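Skidmont Opens Kitchen Teaching Program for Robot Arms to Outside Teams

March 2020 - Skidmont, a developer of software for robot learning, announced today that its kitchen teaching program is open to outside research teams and appliance makers. The program, named Duka, lets a person show a household task to a robot arm, either by guiding the arm with the hands or by steering it from a distance with a handheld controller. The software records each showing and uses the records to train the arm to do the task by itself.

Duka was started in January as an internal project. In the first period the team has recorded 2000 showings of 14 kitchen tasks, among them the placing of dishes on a counter, the moving of folded napkins and the handling of towels. All showings were made by 59 people, and most of them had never before worked with a robot.

"We wished to learn from persons who know kitchens, and we did not require that they know robots," said Hafiz Saragih, head of the Duka program. "An engineer moves the arm in the way he thinks the arm likes. A cook moves it in the way the plate should be handled. For our training the second kind of record has been more useful."

Two ways of showing

The program supports two ways of showing a task. In the first, the teacher holds the arm near the gripper and leads it through the full motion. This way is easy to learn and a new teacher can begin after a short introduction. In the second way, called Nernine, the teacher stands away from the counter and moves a handheld controller, and the arm follows. Nernine needs more practice, but it keeps the hands of the teacher out of the camera views, and therefore the records are cleaner.

Skidmont advises new teams to begin with hand guiding for the first showings of every task and to change to Nernine when the teacher has a clear idea of the motion. Both kinds of record are saved in the same format and can be mixed in one training set.

Soft things remain the most difficult subject. A plate keeps its shape, but a towel takes a new shape each time it is put down. For this reason the cloth tasks receive the largest share of showings, and the teachers are asked to vary the starting position of the cloth between one showing and the next.

"With a towel, the teacher makes many small decisions which he cannot explain in words," said Godfrey Mosoti, who is responsible for the training of teachers. "He sees where the fold is high and he goes there. We ask him only to do it slowly, to not correct himself too much, and to stop the recording if he is tired."

Real counters, ordinary objects

The recording takes place at a kitchen counter with usual household items left standing on it. Skidmont has decided against a cleared laboratory table, as an arm that learned on a bare surface often had difficulties when cups and bottles were near. Views from fixed cameras and from a small camera at the wrist of the arm are stored together with the position of every joint.

Access and conditions

Teams which join the program receive the recording software, the Nernine controller package and the written guide for teachers. The first two tasks of each team are reviewed by Skidmont without cost. Processing of the records is done by Tyagi, the data service partner of the company, and each team keeps the rights to its own showings. Applications can be sent from today through the program page. Teams must have their own arm and a person in charge of safety during the recording.

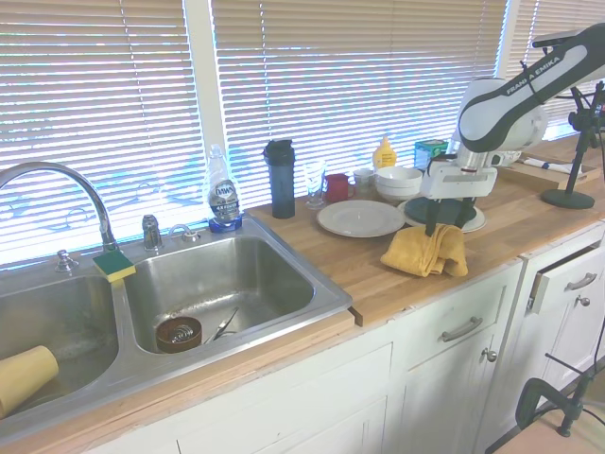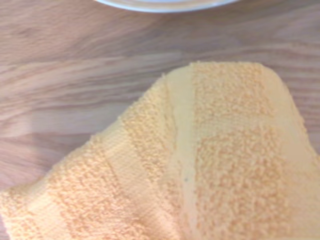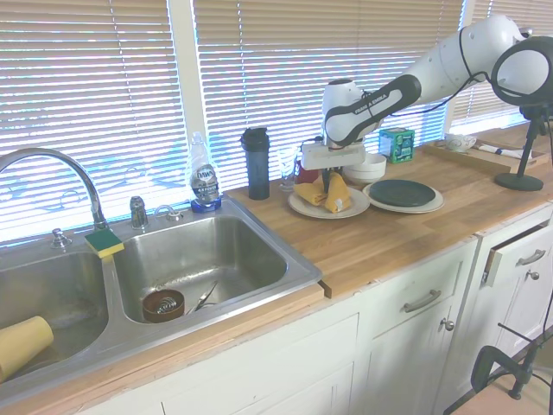

Kitchen recording for the Duka program: the arm over the counter (first and third pictures) and a close view of a yellow towel (second picture).

About Skidmont

Skidmont develops software with which people can teach robot arms by showing. The company works with research groups and with makers of household equipment.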